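Setting out a sorting table with foam cubes and a tray

Updated 9 Oct 2021

A quick tabletop set-up for colour sorting, good for little kids or anyone practising with small objects. Allow 15 minutes the first time.

You need foam cubes in two colours, a low-sided tray and one item that doesn't match the cubes. I use an old push-button switch from the spares drawer.

1. Cover the table with something plain. Brown works well with pink and green cubes.

2. Put the tray at the left, long side running away from you.

3. Scatter the cubes over the rest of the table and turn a few at an angle - straight rows make it too easy.

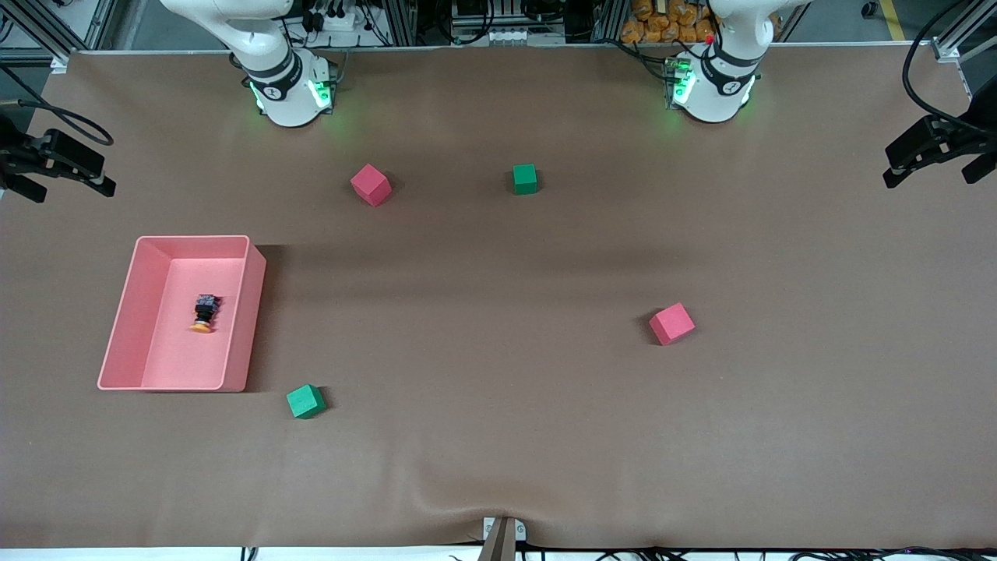 Hidayah Kwok: We tried this with cubes the same colour as the tray and the little one put those away first every time. Swapped to a grey tray and she slowed down and looked at all of them.

Grey is fine, so is white. If you only have a coloured tray, call out the other colour first.

4. Bring in the odd item. Pick something with a strong colour on it and a shape nothing like a cube. Stand it upright with clear space around it.
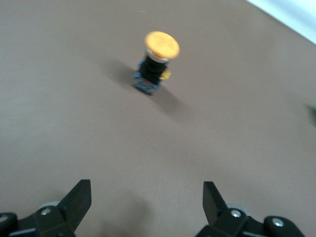 Push-button switch with yellow-orange cap and blue base.

5. Sort one colour into the tray, empty it, then do the other. The odd item goes last.

Foam marks easily, so keep the cubes in a box with a lid - not loose in a drawer with the metal bits. Wipe the tray before you put it away.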